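Skivville Lab Teaches Robot Arms to Set and Clear a Table from Demonstrations Made by Hand

SKIVVILLE, 2018-02-16
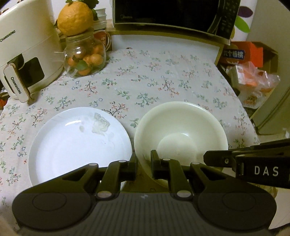
Etelka Major said she had spent years waiting for a method that would let people teach a robot in their own kitchens, with their own dishes, and that the new results from Bomden were the first to make her want to clear her table and try it. The part that won her over, she added, was how little the homes had to change.

Bomden, a robotics research group in Skivville, today released the results of its Szekeres study, a project on how two-handed table work can be learned from people and passed on to robot arms. The group is very happy with what it found!

The idea is simple to describe and took a long time to get right. A person holds a gripper in each hand and does an everyday job: moving a bowl next to a plate, stacking the two, putting them back where they came from. Each gripper has its own camera, so the recording shows the work from close to the fingertips. Those recordings train a control program, which then runs on a pair of robot arms fitted with the same kind of fingers. No arm is needed while the recording is being made, and a session can take place on any table a family already eats at.

For Szekeres, the group recorded in 17 homes. Tablecloths, patterned plates and crowded kitchens were welcome. Earlier training sets made by the same group came mostly from a bare lab bench, and programs trained on them tended to lose track of a dish as soon as there was a print underneath it. A pale bowl on a pale cloth was especially hard.

In the final test, the arms were given 219 table tasks in a room that did not appear in the training recordings. The program trained on home recordings finished 200 of them. A matching program trained only on bench recordings finished 100. Both programs were the same size and trained for the same length of time, and both saw the same number of demonstrations, so the group credits the gap to the variety of the homes.

Deep bowls went better than expected. Flat plates are still the weak spot, particularly when two rims sit nearly touching and a finger has to go down between them. Most of the failed tasks were of that kind. In the rest, the second arm came in too early and the two grippers got in each other's way. A version with a short pause signal between the arms is being tested now, and early runs look good (the team is trying hard to stay calm about them).

The study also turned up something useful about the people doing the recording. Demonstrations made at a relaxed, normal speed gave better programs than slow and careful ones. People who slowed down tended to stop and start, and the arms copied the stopping. Instructions for new sessions have been rewritten to ask for an ordinary pace.

The finger design was developed with Ziltden, a workshop that also made the replacement tips used in the tests. Drawings for the tips will be shared along with the recordings, the training code and the full list of test tasks, failed ones included. The release is planned for June.

Bomden is looking for more households in and near Skivville for the next set of recordings, which will add cups, lidded jars and soft packaging. Homes of any size can take part, and there is no need to tidy up first.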